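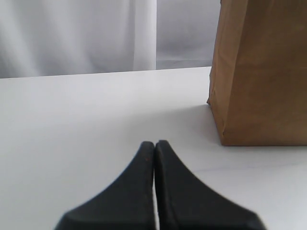

Home | Handsets | Software | Data | Support | Contact

Filed under: Mobile devices / Battery and charging / Open data

# Stelum Handset Battery Records

Maintained by the Daneck Device Laboratory. Print this page | E-mail this page

## Summary

The Stelum Handset Battery Records are a set of charge and discharge logs taken from mobile phones in ordinary use. The present release covers 81 handsets and contains 1115 complete charging sessions. It is intended for engineers, repairers and students who wish to study how a phone battery behaves over months of daily charging, and for writers on consumer technology who need figures that do not come from a manufacturer.

The records were first assembled for internal use at Daneck, where Tapio Heiskanen required a steady source of comparison data for the laboratory's repair advice. They were opened to outside readers at the request of Harju, a refurbishing firm, whose staff had been keeping similar notes on paper.

## Contents

The release is divided into three folders.

- `sessions/` holds one comma-separated file for each charging session.
- `handsets/` holds one short file for each phone, giving screen size, stated battery capacity, age at entry and operating system version.
- `notes/` holds remarks entered by participants, with names and places removed.

Each session file has the following columns.

| Column | Meaning | Unit |
|---|---|---|
| `t` | Time since the charger was connected | seconds |
| `level` | Battery level reported by the phone | per cent |
| `volts` | Battery voltage | volts |
| `temp` | Battery temperature | degrees Celsius |
| `screen` | Whether the screen was on | 0 or 1 |
| `mode` | Wired, wireless or unknown | text |

Readings were taken every 45 seconds. Where a phone suspended background work the interval is longer, and no attempt has been made to fill the gaps. Users who need an even series should resample the data themselves and state the method in any published work.

## Collection

Participants installed the Ninum logging application and were asked to charge their phones as they normally would. They received no instruction on when to unplug, which charger to use or whether to leave the phone on overnight. Nelli Harju wrote the logging application and remains responsible for it.

Sessions shorter than five minutes were discarded. So were sessions in which the reported level fell while the charger was marked as connected, except where the participant's own note explained the fall (heavy gaming and use as a car navigator were the usual reasons given). Files retained on this ground carry the suffix `_kept`.

Handsets were admitted only if they had been in use for at least six months. Phones with a replaced battery were admitted, and the field `replaced` in the handset file is set to `yes`. In four handset files the field is blank. The owners had bought their phones second-hand and did not know.

## Known limitations

Temperature is read from the phone's own sensor. The position of that sensor differs between models, and comparison of absolute temperatures across models is not advised. Comparison within one handset is sound.

The reported battery level is an estimate made by the phone. Several models hold the figure at 100 for some time after charging has finished, and two models skip from 97 to 100. These effects have been left in the data.

Wireless charging is poorly represented. Konrad Pawlak is preparing a supplement on this subject, and contributions from owners of wireless chargers would be welcome.

Tablets, watches and earphone cases are not included.

## Changes in this release

- The `mode` column has been added. Older files have been filled in where the participant's notes allowed it; otherwise the value is `unknown`.
- Time stamps now begin at zero in every file. In the previous release a number of files began at 45.
- A duplicated handset has been withdrawn.
- The limit on the length of a participant note has been raised to 500 characters.

The next release is planned for October.

## Terms of use

The records may be copied, altered and redistributed for any purpose, including commercial purposes, provided that the source is named. Users must not attempt to identify participants. Requests for removal from participants are handled by Tuulikki Aaltonen and take effect at the next release.

The preferred form of citation is: Daneck Device Laboratory, Stelum Handset Battery Records, followed by the release number printed in the file `VERSION`.

## Enquiries

Corrections to the data should be sent to Pirjo Hakala at the laboratory, giving the name of the session file and the line in question. General enquiries are answered on Thursday of each week. Questions about the logging application should be raised through the support page and not sent to the data desk.

Print | E-mail | Back to Open data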